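Subject: Re: Wova hand-held gripper kit, worth the price for two-handed work?
Date: November 3, 2024
List: Skorkard manipulation tools

> We are looking at the Wova pair for table-top demonstrations
> and the dealer's sheet is thin. It gives 533 grams per hand
> and a price of 1109 for the pair, and says next to nothing
> about tracking. Does the cube hold up when the two hands get
> close together? Also, is the cable a nuisance? Our present
> set is the older Sudach, which is wireless but drops out.

We have had the Wova pair on loan since the end of the summer and sent it back last week, so the following is from use and not from the sheet. I have no connection with the maker.

Weight first. 533 g is correct for the gripper with its cube fitted and without the cable. It is more than the Sudach and you notice it after half an hour. Most of our operators settled into working seated with the forearms low, and sessions were capped at 23 minutes after the first few days. The trigger spring is stiff out of the box. There is a set screw under the grip that eases it, not mentioned in the manual I was given.

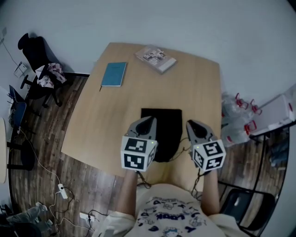

Tracking is marker-based, from a head-mounted wide-angle camera, with an inertial unit in each handle to fill short gaps. The pose estimate is good when the solver has more than one face of the cube to work with and gets noticeably worse on a single face, mainly in rotation about the vertical. With the hands held apart over the table and the jaws pointing away from the operator, each cube presents two faces to the head camera, and that is the posture I would teach people to return to between trials. When the hands cross, the rear cube is lost. The inertial fill covers a short crossing and drifts on a long one. If your tasks involve folding or anything else where one wrist passes over the other, plan on discarding a share of the takes.

The status light is small and green when the unit is up and the clock is in sync. It goes amber on a sync fault. Amber is too close to green under warm room lighting, and we missed it twice. The logger does write the fault to the session file, so check there before you tear down.

Cables: yes, a nuisance, but a smaller one than dropouts. They leave the handle at the rear and hang toward the operator's lap, and if the chair has arms they catch. We took the arms off. The stock cable is too short for a standing operator. Extensions worked up to the length the manual allows and failed intermittently past it.

Calibration takes one person a few minutes per hand with the printed board. It has to be repeated if a cube is knocked, and the cube mount is the weak point of the kit. It is a friction fit with one screw. One of ours worked loose and we lost an afternoon of data before anybody saw it. Put thread locker on the screw — the maker agreed when I wrote to them, and says the next batch will have two.

Export goes straight into Major 600 without conversion. For anything else you get a plain text log with timestamps, which is easy enough to parse, but the left and right hands are in separate files and you will want to merge on the clock and not on the row number.

On price: 1109 does not include the camera. It does include one spare jaw set, and the jaws do wear at the tip. For single-hand work I would stay with what you have and fix the radio. For two hands I would buy the Wova, with the reservation on crossing wrists as above.

I can send the merge script off list. It is short and has no error handling.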